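Larnerico newsletter, research and products
13 October 2026

Kukine saliva test goes to a second group of clinics

In September our company finished the first part of the work with Kukine, a saliva test for early signs of gum disease. The test looks at seven proteins which become higher when the gum is inflamed. The dentist sends the sample to our laboratory in Usby, and the result comes back by a secure web page.

The first part included 900 adults from 14 dental clinics. Each person gave one sample before the normal check of the gums, so the dentist did not know the test result at that moment. We are now comparing the two sets of results.

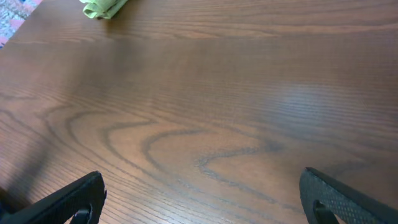
Can a patient already ask for the test at a normal dental visit?
At the moment it is used only inside the study, and the results do not change the treatment. We will inform all clinics when this is different.

The second group of clinics is in the Rosenthal area. Bernadette Dvorak, who leads our clinical team, visited them last month to explain the collection of samples. She was asked many times about food and drink. The rule is the same as before: the patient should not eat, smoke or brush the teeth in the hour before. Water is allowed until ten minutes before.
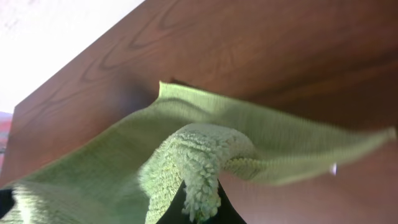 We also changed the small tube. The old cap was difficult to close with gloves, and several clinics wrote to us about this. The new cap turns more easily and has a wider edge. Old tubes can still be used until the date on the box, but please do not mix old caps with new tubes.

Samples can stay in the refrigerator for up to 14 days. After this time the laboratory cannot accept them.

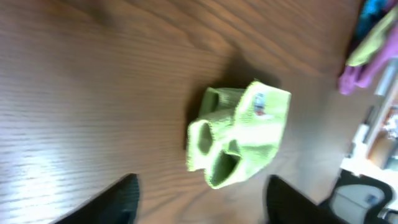
Roscoe Wojcik is preparing a poster with the first results for our spring meeting with partners. The text will be sent to the clinics before it is printed, and comments are welcome. Clinics that need more collection kits should write to the study office and give their clinic number.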